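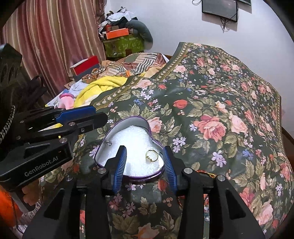
귀금속의 변색은 대부분 표면 수 마이크로미터 안에서 일어나는 화학 반응이며, 그 속도는 합금 조성과 보관 환경이 결정한다. 순금은 상온의 대기 중에서 산화되지 않지만, 14K와 10K 합금에 들어가는 은과 구리는 황화수소와 반응해 어두운 황화물 피막을 만든다. 가정에서 쓰는 보관함은 밀폐도가 낮고 내장재의 성분이 표시되지 않은 경우가 많다. 얇은 보라색 테를 두른 하트 모양 상자에 반짝이는 흰색 폼을 깔고, 그 위에 가는 금색 반지를, 안쪽 벽 쪽에는 투명한 스톤이 박힌 은색 장신구를 함께 둔 구성도 흔한 보관 방식에 속한다. 이런 보관에서는 내장재의 방출 가스, 상대습도, 금속 간 접촉을 따로 검토해야 한다.

내장재부터 본다. 발포 재료는 기포 구조 때문에 표면적이 넓고, 제조 과정에서 남은 촉매와 발포제를 오랜 기간에 걸쳐 내보낸다. 폴리에틸렌 폼은 비교적 안정적이나 가황 고무 계열과 일부 접착제는 황 화합물을 방출한다. 양모 펠트도 황을 함유한 단백질 섬유이므로 은제품과 직접 닿게 두지 않는 편이 좋다. 색이나 촉감으로는 재질을 구별할 수 없다.

보존 재료를 시험하는 업체 Restance는 올해 4월부터 시판 내장재 42종을 은, 구리, 납 시편과 함께 밀폐 용기에 넣어 가속 시험을 진행했다. 시편은 재료와 접촉시키지 않고 용기 상부에 매달며, 소량의 증류수로 내부 습도를 높인다. 시험 책임자 Adeel Abbasi는 은 시편의 변색보다 납 시편의 백색 부식이 먼저 나타난 재료가 있었다고 설명한다. 유기산 방출을 뜻하는 결과로, 은만 보관하는 사용자에게는 영향이 작지만 납 성분이 든 오래된 장신구에는 문제가 된다.

습도는 두 번째 변수다. 금속 표면의 흡착 수막은 상대습도가 높아질수록 두꺼워지고 황화 반응도 그만큼 빨라진다. 실리카겔은 용량이 한정되어 있어 뚜껑을 자주 여는 상자에서는 금방 포화된다. 건조제를 늘리기 전에 용기의 기밀성을 먼저 확인하는 것이 순서다. 진주와 오팔은 예외로, 지나치게 건조한 환경에서 표면 균열이 생길 수 있어 같은 용기에 넣지 않는다.

접촉 손상은 화학보다 기계적 문제에 가깝다. 모스 경도 9인 커런덤이나 8 이상인 큐빅 지르코니아는 금 합금 표면을 쉽게 긁는다. 칸막이가 없는 용기라면 한 점씩 폴리에틸렌 지퍼백에 넣고 공기를 뺀 뒤 닫는다. 염화비닐 재질의 봉투는 가소제가 배어나와 표면에 끈적한 막을 남기므로 피한다.

변색 방지지도 널리 쓰인다. Barkness의 흡착지는 구리 입자를 분산시킨 형식으로, 용기 안의 황화수소를 먼저 소모한다. 편집부가 한 장을 은판과 함께 밀폐 용기에 넣고 183일 동안 두었을 때 은판에서는 육안으로 확인되는 변화가 없었고, 흡착지 가장자리는 갈색으로 변해 있었다. 같은 기간 개방 선반에 놓은 은판은 모서리부터 황색을 띠었다. 시편이 한 쌍뿐이어서 제품 간 비교 자료로 쓰기는 어렵다.

이미 생긴 피막은 제거보다 판별이 앞선다. 로듐 도금품을 연마포로 닦으면 도금층이 얇아지고, 의도적으로 산화 처리한 은제품은 무늬의 음영을 잃는다. 알루미늄박과 탄산수소나트륨을 쓰는 환원법은 금속 손실이 적으나 다공성 보석과 접착식 세팅에는 적용하지 않는다. 초음파 세척 역시 에메랄드처럼 균열을 충전한 보석에는 부적합하다. 처리 이력을 모르는 물건은 중성 세제를 푼 미온수로 짧게 씻고 부드러운 천으로 물기를 없앤 다음 하루 이상 말려 넣는다.

문의: 클루소(Clusow) 편집부 | © 2023 Clusow. 무단 전재 및 재배포 금지 | 맨 위로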